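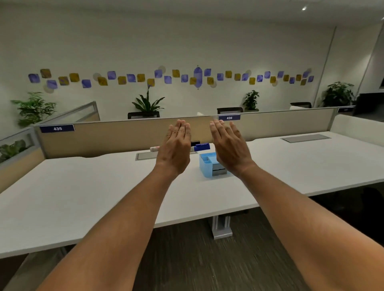 Hand tracking keeps dropping out on our Bakero arm and I can't find the cause. It's teleoperated from a headset, one operator, and the right side freezes for up to 5 seconds then jumps to wherever the hand has moved. Yesterday it knocked a bin off the bench. It mostly happens with both hands up side by side in front of the partition, like at desk 435, backs of the hands out and fingertips at or just above the top of the panel. Firmware is current. Has anyone seen this?

Answer 1 (6 votes)
Stop running it near people until the jump is sorted. The freeze is a nuisance — the catch-up move is the dangerous part. In the Stonalo controller there's a setting for behaviour on signal loss. Ours came set to "resume". Change it to "hold and re-arm" so the operator has to confirm before it moves again. Then look at tracking. We had trouble with skin against a beige background and dark gloves helped.

Answer 2
Could be wifi. Try a cable.

Answer 3 (3 votes)
Check the log for error 3000. If it's there, the tracker is swapping left and right when the hands get close together. Keeping them further apart fixed most of ours. Cable made no difference here.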